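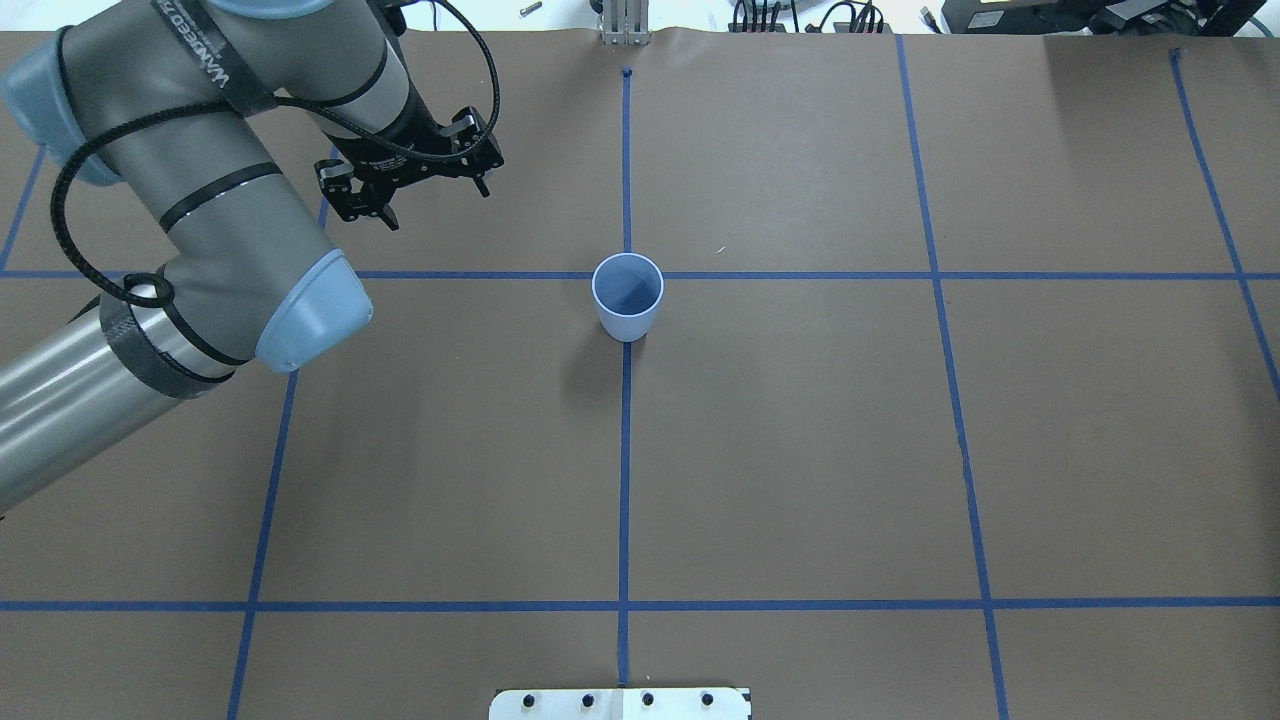 Brown kraft paper, blue painter's tape, one pale blue cup for scale.

How to Cover a Big Table in Kraft Paper and Tape a Grid on It

By Rania Hourani

A grid on a table sounds like something you could do while on the phone. I have done it while on the phone. The result looked like a map of a county where two surveyors weren't speaking.

You may want one for sorting beads, laying out a quilt, keeping six kids' paint projects from merging into one, or working out where 400 jigsaw pieces belong. The method is the same for all of them.

What you need

Kraft paper on a roll, as wide as you can stand to carry home
Blue painter's tape
A tape measure and a pencil
A long straightedge (a level is fine, a yardstick is fine, a baguette is not)
Scissors
A plastic cup

Step 1. Clear and wipe the table. Crumbs you leave now will be felt through the paper for weeks. You will know each one personally.

Step 2. Roll the paper out and let it hang over both ends. Kraft paper remembers being a roll and wants to go back. Flip it so the curl faces down, then smooth from the middle outward with your forearm.

Step 3. Fold the overhang under the table and tape it there. Pull it snug and stop before it tears. If one width won't cover the table, overlap the second sheet by a couple of inches and plan a tape line right over the seam.

Step 4. Measure. Mine is 135 inches of paper on the long side, which divides into five columns of 27 inches with no arithmetic worth complaining about. Make small pencil ticks along both long edges, then do the short edges.

Step 5. Tape the long lines first. Stick down one end, walk the roll to the other tick, pull the tape straight in the air and lower it in one go. Pressing it down inch by inch gives you a river.

Step 6. Tape the cross lines the same way. Check the first one against a corner of something square. Eino Mustonen, who taught me this, uses a hardcover atlas and won't discuss alternatives.

Step 7. Put the cup down near the middle and stand at each end of the table. It's easier to judge whether cells match when there's an object to compare them with. Cells of more or less equal size are good enough for anything you'd do on paper.

Fixing a crooked line

Peel slowly, keeping the tape low and folded back on itself. Yank it upward and the top layer of the paper comes too. If that happens, cover the scar with fresh tape and call it a line.

When a cell gets stained, cut a patch of kraft paper slightly bigger than the cell and tape over the edges. My current table is on its third patch, all of them coffee.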